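The Second Finger

The Vevell came in a case with a foam cut-out for every part, and Kamol Sangkhawat mistrusted it before he had the lid all the way up. In his experience the money that went into foam had been taken from somewhere else.

"It's lovely," said Iris.

"It's packed lovely," said Kamol.

She was twenty-four and had been at Bonesbridge since January. She had already read the manual, all of it, on the bus. He had read the page with the warranty on. They stood on either side of the bench with the case between them, and behind them the arm waited in its parked position with nothing on its wrist, looking like someone who had been asked to hold out a hand and then forgotten.

The job was simple to say. Soomro, who owned the building and the arm and, in a manner of speaking, the two of them, wanted to know which gripper to buy for the wiring line. There were two on trial. The Melteo was plain and slow and had been on the arm for a fortnight. The Vevell was new, had a sensor in each fingertip, and cost 2215 pounds more. Soomro had said he had an open mind. He had also had a Vevell mug on his desk for a week.

"The brochure says it can feel a human hair," said Iris.

"What do we want with hair?"

"It's to show how sensitive it is."

"I know what it's to show."

He bolted it on himself. The bolts were good, he would give them that. The cable was too short by the width of his hand, so the arm would have to be taught to go round the long way whenever it turned left, and he wrote this on the sheet under Remarks, pressing hard. Iris ran the set-up on the laptop. The fingers opened and closed, opened and closed, with a little sigh each time. The Melteo clacked. You could hear the Melteo from the car park.

The test was 473 wires. Kamol had chosen the number by emptying a box and counting what was in it, and Soomro had asked why it wasn't five hundred, and Kamol had said because there weren't five hundred. Each wire had to be picked out of a tray, turned upright and held with its looped end clear, so the camera could look at the loop and say whether it was closed. Then it went in the bin for good ones or the bin for bad ones. A woman called Pauline had done this for nineteen years in the old building with a pair of tweezers and the radio on.

The Melteo had finished with 357 right. Kamol thought that was poor. Soomro thought it was very poor. Iris had pointed out that most of the failures came in the afternoon, when the sun got round to the skylight, and that perhaps it was the camera they were testing. Neither man had liked this, Soomro because he had chosen the camera and Kamol because he should have thought of it first.

So now there was a blind on the skylight, and the Vevell started fresh, and Kamol said that was hardly fair on the Melteo.

"We can run the Melteo again after," said Iris.

"He'll have signed by then."

She pressed the key. The arm swung out over the tray, went round the long way, and came down.

It dropped the first wire. It dropped the second. The third it picked up so gently that the wire simply turned in its grip and pointed at the floor, and the camera, which had been told to look for a loop, looked at a bare patch of table and passed it as good.

"Well," said Kamol.

"It's too smooth. The tips are too smooth for the jacket." She was already going through the drawer. "They do a ribbed pad. It's extra."

"Of course it's extra."

"Have we got any of that black sleeving?"

They had. He watched her cut a length of it and work it down over the finger like a sock on a child, and then go at it with the heat gun until it shrank. It was not a neat job. It wrinkled on one side and gaped a bit on the other, and he started to say that whatever they measured now, they would not be measuring a Vevell. They would be measuring a Vevell and some sleeving out of the drawer. He stopped, because she had the gun in her hand and her tongue between her teeth, and he remembered being that interested in something.

"Remarks," she said, without looking up. "Put it in Remarks. I know."

He put it in Remarks.

They cleared the tray and started again from the first wire. This time it held. The arm came up and round and stopped over the white table, and the loop stood still.
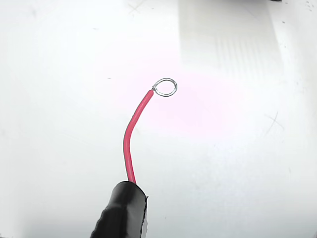

A red wire under the camera, with its loop closed.

Iris turned the laptop towards him so that he could see it large. He put his glasses on. He took rather longer than he needed to.

"Pink," he said.

"What is?"

"The table. It's gone pink round the loop."

"That's off the wire. It's the shine."

"And that's a grey thing up in the corner. What's the camera going to make of that? You've got a silver ring on a shiny table with half the ceiling in it." He tapped the screen, which she hated. "Pauline had a bit of green felt."

"The camera says closed. It is closed, Kamol. Look at it."

He looked at it. It was closed. The bare end had been brought right round to meet the insulation, and you could see through the middle of the ring to the white behind. It was a decent loop. He had made thousands of them when he was her age, and in those days you did it by feel, with a round-nosed plier, and got shouted at.

"One," he said.

She let it run.

There is not much to do while a machine does four hundred of anything. Iris sat on the stool with her knees up and watched the figures. Kamol swept the floor, then oiled a vice that had not been used since the move. Every so often he wandered back past the bench, as though by accident, and stood with the broom, and each time it annoyed him that the thing was still going. He listened for the clack. With the Melteo you always knew it had shut. With this one there was only the sigh, and you had to take its word.

At one point the sigh changed. He was on the far side of the room with his back to it, and he said, "It's slipping," and Iris said the force reading was fine, and he said he didn't care about the reading. She stopped the arm. He went over and put his thumb against the sleeving and pushed, and it slid up the finger a little, easy as a loose ring.

She looked at the thumb and then at the screen, where the reading was still fine.

"How did you hear that?"

"It sounded fed up."

She shrank it on again, properly this time, with him holding the gun and her turning the wrist. They had lost eleven wires to it, all dropped short of the bin, and he wouldn't let her take them off the total. She argued. She said it was the sleeving that had failed and not the gripper. He said that if you put the sleeving on the gripper then the sleeving was the gripper, and that if Soomro bought the thing he would not be buying the two of them to stand beside it with a heat gun.

"He sort of would, though," said Iris. "He already has."

Kamol thought about that while he finished the vice.

It was getting dark under the blind when the last wire went over. The arm returned to its parked position and the fingers opened, and sighed, and stayed open. Iris wrote the number on the sheet and turned the sheet round. It was better than the Melteo's, though by less than the price would make you hope. He checked her adding, and she let him.

"So it's better," she said.

"It's better with a blind."

"Yes."

"And with your sock on it. And it dropped the first two before it had the sock, and I've written that down as well."

"So what do I tell him?"

Soomro had asked for one line. He always did. He had a meeting with the Vevell people, and there was a discount if they took six, and he had told them both, twice, that the line would be doing 3000 wires a day by spring. Kamol had asked what happened on the day it did 2999 and had not been given an answer.

He took the pen from her. Under Recommendation he wrote: Run the Melteo again with the blind down. Then he held the pen over the paper for a while, and Iris waited, and he wrote: Try the sleeving on that too.

"He's going to be furious," she said.

"He's got an open mind."

She signed underneath his name and put in the date, 30 Oct 2023, and went to find her coat. Kamol unplugged the laptop. He left the Vevell on the arm, as it was a nuisance to take off and would only have to be looked at in its foam. On his way past he put a finger between its two fingers, to see, and then thought better of it and took the finger out.

"Do you want a lift to the bus?" he said.

"Is it your car or the van?"

"Van."

"Then no," said Iris, but she held the door for him, and he went round turning off the lights.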